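Jeka demonstration collection: frequently asked questions
Last updated: June

What counts as one example?
One full attempt at a task, from the start pose until the operator presses save. Picking up a small object and putting it in a container is one example. Doing it twice without a reset is not accepted and has to be split.

Are these recorded on a real arm?
Most are not. The Plirdale set was driven by operators in simulation and holds 3652 saved examples. Object positions are shuffled at every reset.

Why so many small household objects?
Keys, tags and similar things are hard to grasp. They lie flat, and the shape of the bundle changes how the fingers should come in.
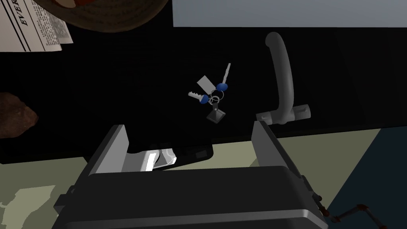 Operators are asked to line up the wrist before they go down and to close the fingers slowly. If the grasp slips, keep going and try again. Recoveries are useful to the model and should be saved.

When should I discard an attempt?
If the arm hits the table hard, if an object passes through another one, or if you stop for longer than 18 seconds.

How many examples does a new task need?
We start with 100, train once, and look at where it fails. The next batch covers those starting positions.

Who checks them?
Irja Manninen reviews every new operator's first 13 examples. After that she checks a random sample.

Can I use my own controller?
Yes, if it reports the trigger as a continuous value. Ask Reijo Mäkelä for the mapping file before your first session.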